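Leave the Cable on the Table

By Noreen Gilani
July 26, 2026

Our two-arm cell at Belari has a setup sheet that runs to 13 lines. Eleven of them are about the arms. One is about the lamp and one is about the rack, and those two get skipped more than all the rest together. I think the sheet has its weight in the wrong place, and I think most setup sheets for small cells do.

I look after the cell three days a week. Mounir Bennani has the other two. Between us we have logged 617 hours on it, and the log is mostly dull. Very few of the stops we wrote down came from a joint, a drive or a controller. Most came from something on the table or next to it: a plug half out, a cord pulled across the reach of an arm, a rack that got bumped and put back by eye.
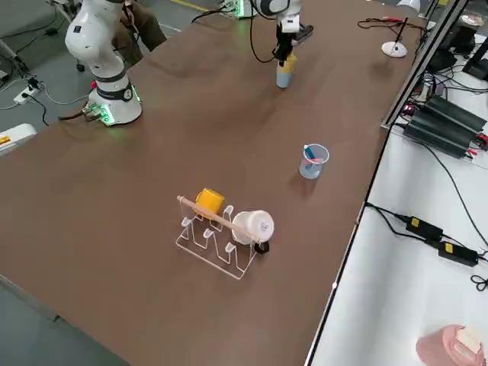

The cell at Belari, with mugs on the rack and a cup in the gripper.

When the cell was new we treated the arms as the machine and the table as furniture. Noman Lodhi set it up that way, and he did careful work. He torqued every mounting bolt, checked both home positions and wrote the numbers on a card. Then he put the rack down where it looked right. For two weeks we chased a grip error that came and went. I swapped finger pads. Mounir reloaded the hand calibration twice. The rack had moved, and neither of us had marked where it belonged.

My view is that anything the arm can touch or the cameras can see should be on the sheet with the same standing as a bolt. That covers cords. I know people who want every cord tied flat and taped before a run, and I used to be one of them. On a fixed line I still would be. On a bench cell that changes jobs every few days, tape gets pulled up, leaves glue behind and gets replaced with worse tape. A lamp cord lying in loops beside the base, with its plug next to it, doesn't bother me as long as the fingers have clear surface to work over. What bothers me is a cord whose place has never been agreed on. Write down which side it lives on and check it at the start of the shift. 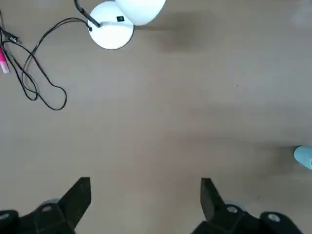 Finger hardware is the other thing I would move up the sheet. We check the screws on the finger linkages every 300 cycles, which Tsz-kin Sin thinks is too often. He may be right about the wear. But the check takes a couple of minutes and it puts a person's face close to the gripper, and that is when you catch a nicked cable or a chipped tip. On these hands the screw heads sit out on the sides of the linkage, so you can get a driver on them without taking anything apart. I wish more equipment was built like that.

Rafia Shaikh, who plans our jobs, would like the table cleared at every changeover and laid out again from zero. I have argued against it and will again in August when we rewrite the sheet. Clearing everything sounds clean, but it throws away positions that were good. If the dowel is already lying across the rack and both mugs are hanging from it, the quicker check is to compare them to the reference photo and fix only what is off. The loose cups can go back to their starting spots without touching the rack at all.

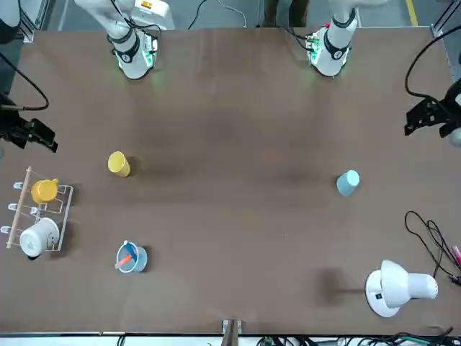

None of this needs new equipment. It needs five or six more lines on a sheet, and somebody willing to read them at seven in the morning. Mounir wants the rack line first. I would put the lamp first, but I can live with his order.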